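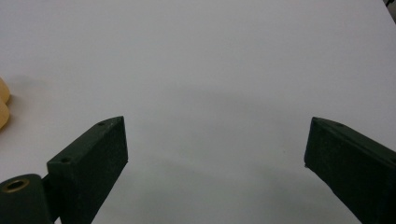

Kokanee Are On at Firnmont Reservoir

If you've been waiting for the kokanee to get going this year, quit waiting and hook up the boat. The bite at Firnmont turned on right after the water settled from the last of the runoff, and it has been the best early June fishing I've seen up there in a long time. Limits before breakfast for some boats, and nice fish too, bright silver and fat through the shoulders. Most of what we're seeing runs 12 to 14 inches, with a few bigger ones mixed in that'll have you double-checking whether you hooked a trout.

The best water lately has been from the dam up to the mouth of Pradach Creek, staying over the old river channel. Early in the morning the fish are high, 20 feet down or even less, and you can get them on a long line with a little weight if you don't own downriggers. Once the sun hits the water they slide down fast. By nine you want your gear at 35 to 45 feet, and by late morning the school is usually stacked near the thermocline and getting picky. Start early! The ramp opens at five and there has been a line of trailers at the gate by quarter till.

Pink has been the color, same as it is almost every spring, but orange took over on the two overcast mornings I fished. Small hoochies and spinners behind a 4 or 5 inch dodger, leader no longer than 12 inches, tipped with a kernel of white shoepeg corn. Everyone has a secret corn recipe and I have tried a good many of them. Garlic still does fine for me. Tuna oil does fine too, and will stay in your truck until fall. Keep your speed between 1.2 and 1.5 and throw in some lazy S turns. If the inside rod gets bit on the turn, slow down. If the outside rod gets bit, bump it up a little and see what happens.

Yoshinori Tsuchiya was out with his granddaughter on the first calm morning of the month and they had their limits by 7:40, every fish coming off the same quarter mile of channel edge. She ran the net and the rods both, from what I hear, and lost only two at the boat. Kokanee have mouths like wet tissue paper, so that is some very good netting. Lead the fish in with the rod low, keep the boat moving, and don't stab at it.

Trout on the Bank Side

No boat? No problem. The rainbows are still shallow and there's plenty of shoreline to work. The Pradach arm has the best access, with the path running right along the water from the picnic loop to the second footbridge. Floating dough bait on an 18 inch leader is getting steady action, and worms under a bobber are working well in the shady coves after dinner. If you like to cast, small gold spoons and black marabou jigs have been picking up some holdovers along the rocks. One angler landed a 3 pound rainbow on a jig last week, and two other folks on the same point broke off fish that looked just as good.

The afternoon wind has been blowing straight into that bank, which makes for sloppy casting but pushes the feed right up against the rocks. Put on a jacket and fish it. My two best bank trout of the spring both came when I could barely hold my hat on.

Bass are coming off the beds in the warm upper end and the smallmouth are feeding again. Topwater at first light, then tubes or a drop shot on the rocky points in 8 to 15 feet. Please go easy on any fish you still see guarding fry. Those males don't leave the nest to eat and they'll hit just about anything out of pure bad temper, so if you catch one, get it back in the water quickly and move on down the bank.

Ruseo River

The Ruseo is dropping and clearing, and by the time you read this the lower canyon should be in great shape for wading. Flow at the bridge was 1447 cubic feet per second when I started keeping notes on this drop, and it was down to 862 when I last checked. I like it best under 900, so we're there. The edges are wadeable with a staff, but don't try to cross yet. The tailout below the old mill looks friendly from shore and it isn't, especially with the bottom as slick as it is right now.

Golden stones are out in the afternoon and there are caddis everywhere in the evening. I mean everywhere - in your coffee, in your ears, down the back of your shirt. A size 8 stone with a small beadhead dropped 2 feet off the back has been my setup all day long, and then in the last hour I cut it all off and tie on a plain elk hair caddis in 14 or 16. Skate it a little at the end of the drift. The takes are splashy and you'll miss half of them, and you'll be grinning anyway.

Iulian Dobre fished the upper meadows two evenings in a row and reports smaller fish up there but lots of them, mostly brookies of 7 to 10 inches, with almost no company. The road is graded as far as the cattle guard. After that it's rutted and there was still one big puddle of unknown depth, so park at the guard and walk the last mile. Bring bug spray. The mosquitoes hatched the same week as the caddis and they're hungrier.

Kids' Fishing Morning

We're doing it again at Yalçınkaya Pond and I could not be more excited. Last June we had 140 kids sign in, and the pond held up beautifully. Fishing runs from 8 to 11 in the morning on the second weekend of the month. Loaner rods and bait are at the table by the parking lot, and there will be hot dogs at the end for as long as they last. Kids 12 and under fish the dock and the near bank. Older brothers and sisters are welcome on the far side by the willows, which is where the bigger trout seem to go once the splashing starts.

We could still use a few extra hands for untangling line, baiting hooks and taking fish off. You don't need to be an expert, you just need patience and a pair of pliers. If you have old spincast reels sitting in the garage that still turn, bring those too. We go through them quickly.

A Few Odds and Ends

The fish cleaning station at the main ramp has water again. Please run the grinder until it's clear and don't put corn cans down it.

The east dock at Firnmont is back in and the courtesy tie-up is 15 minutes. Get your rods rigged and your cooler loaded in the lot before you back down, and the whole line moves faster.

All boats need a clean, drained and dry check before launching. Pull your plug and open your livewell at home, and leave the hatch open so the inspector can take a look. With everything open, you'll be through in a couple of minutes.

And if you get into a mess of kokanee and have never smoked them, try it this year. Four hours in brine with brown sugar, rinse, air dry until the skin feels tacky, then low heat and alder until they flake. Bleed them and get them on ice the minute they come over the side.

Send in your reports and I'll get as many as I can into the next one. Tell me depth and color, please. You can keep the exact spot to yourself.

Jun 2, 2023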